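Notebook, bimanual rig, Rivbridge bench. June, from 14:20

Carrying on from Florencia's question about whether the policy leans on the head view and ignores the wrists. Method as agreed with Telma: 200 demonstrations, same seed, one run with all views and one with the wrist views masked at training time. Evaluate both on the mug and cup layout. Arms start wide, tips clear of the objects.

Head view first, then two wrist views.

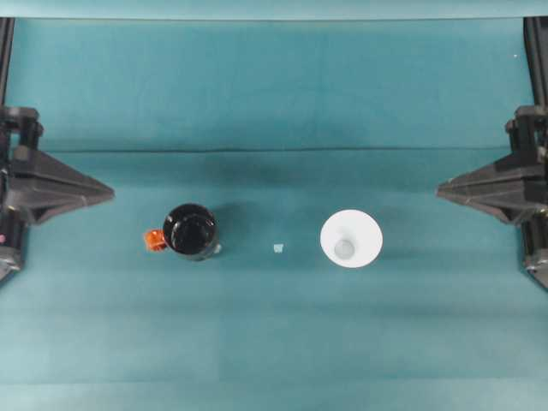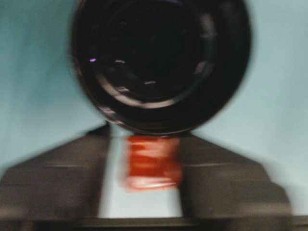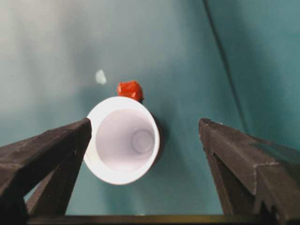

Masking is done per episode, not per step. Per step gave a loss curve I could not read (see Afonso's notes on the Mamby branch). Checkpoints saved every 100 epochs, stopping at 300.

Blur filter: the present threshold is variance of Laplacian, set at 150 by eye. Do not drop blurred wrist images from training yet. Consuelo thinks they carry some information on arm speed. I doubt it but have no numbers either way. Add as a third run if there is time on the machine.

Still to do:
re-check time offset between head and wrist streams
fix the random seed in the evaluation script, it is only set in the trainer
ask Ximena for the old calibration file

Masked run started 16:05.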